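Monum lab notes, April: hand-held grippers, the half-way result

Quick one this month, most of us are on the road between Clidetville and the main site and the write-up has to go in before 5 pm.

So. The hand-held collection study. Those who read the winter issue will remember the question: can a policy learn a table task from people moving grippers around with their own hands, no arm involved, and then run on the arm anyway? Short answer – yes, for some of it. Longer answer below, with the parts that annoyed us left in.

Setup first. Two grippers per person, one in each hand, a cube of printed markers on each so the tracking can work out where the hand is and which way it's turned. A head camera for the wide view. Demonstrations go in, we solve for the gripper poses, throw out the bad ones, train on the rest. The arm at the far end gets the same finger shape, so what the policy sees of its own hands is close to what it saw in training. That last bit matters more than we thought. Early on we trained with one finger shape and ran with another (don't ask) and the policy kept stopping short of the object, every time, by the same small gap.

We collected 500 demonstrations. Of those, 145 got thrown out. That's a lot, and it's the number people have been asking about, so here is where they went. Most were tracking losses: marker cube turned away from the camera, or a sleeve over it, or the hand moved so fast the markers smeared. A smaller pile was people starting before the recording was ready. And 17 were fine as recordings but the person did something the task sheet didn't ask for, swapped hands in the middle mostly. Those 17 we went back and forth on. Left out for now, we may put them back for the second run becuase swapping hands is a sensible thing to do and a robot should maybe know about it.

Comparison was against plain teleoperation, same task, same table objects, same number of usable demonstrations in training. Bucur did the teleop side with their own rig and sent the data over, thanks to them, it came labeled and clean which ours did not.

Results, in words, tables are in the long report:

Picking up and placing small objects – no real difference between the two. Slightly better for hand-held when the object was near the table edge. We think people with grippers in their hands just go there more, and teleop operators stay in the middle where it's comfortable. Haven't tested that properly.

Two-handed work, one gripper holding and the other moving – hand-held clearly ahead. Smoother paths, fewer pauses. With teleop you see the operator stop one arm to think about the other, and the policy learns the stop.

Anything with force in it – hand-held behind. No surprise. Nothing in the recording says how hard the person pushed, and the policy pushes too hard or hardly at all. Flaltano has a fingertip pad with sensing that would fit our fingers, we've asked for a loan.

Speed of collection is where it wins. A person with no training on the thing at all is producing usable takes inside the first session. On the teleop rig that's not our experience.

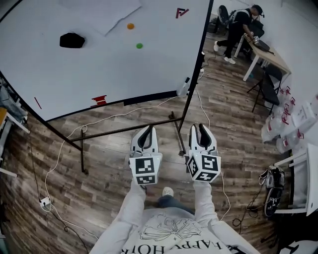

One reader wrote in after the winter issue to say we were getting ahead of ourselves: a wearable setup is cheap in the first month and then you pay for it in cleaning the data, and has anyone at Monum added up the hours spent sorting out bad tracks? Fair. We had not. We went back through the logs and the sorting did eat a good part of what we saved, mainly in the early weeks when every rejected take was looked at by hand. There's now a filter that does the first pass. It checks whether both marker cubes were visible for enough of the take and whether the path has any jumps in it that an arm couldn't make. What's left goes to a person. Much less painful, though the filter is too strict on fast movements and we know it.

The same reader asked if the head view is worth having when there are cameras closer to the fingers. We ran it both ways. Without the head view the policy is OK as long as the object starts somewhere it can already see. Move it off to the side and it hunts. With the head view it goes more or less straight there. But – and this is the catch – the head view moves when the person looks around, and the arm has no head. We tried fixing the view to the average pose, bad idea, it made everything worse. Currently we give the policy the gripper poses relative to each other as well as the image, and that has calmed it down. Not solved.

Things we changed half way, so you can't compare everything cleanly (sorry):

Marker cubes. The first ones had small markers on them and the corners were lost at arm's length. Bigger markers, fewer per face, much better. If you're building your own start there.

Task sheets. Were a page long. People read the top and guessed the rest. Now two lines and a sketch.

Start pose. We used to let people start anywhere. Now both grippers up and open in view of the camera before the take begins. Gives the tracker a good first lock and cut the losses at the start of the takes to almost nothing. Should of done it from day one.

What's not in the result and shouldn't be read into it: it's one task family, one room, one kind of finger. We haven't moved the policy to a second site. Clidetville has offered the space and their arm, which is a differnt make with a shorter reach, so that'll be a real test and probably a humbling one. Two weeks of collection there if the schedule holds, then the same comparison over again with the filter on from the start.

Data: the usable takes will go up for partners once the faces are blurred and the audio is stripped. Rejected ones too, in a separate folder, since two groups have asked for them for tracking work. If you want the filter code before that, write to the usual lab address and say what you're running it on, there's a version that hates Windows.

Long report is with Bucur for checking. Comments on the draft to us by the end of the month please, and short ones if you can.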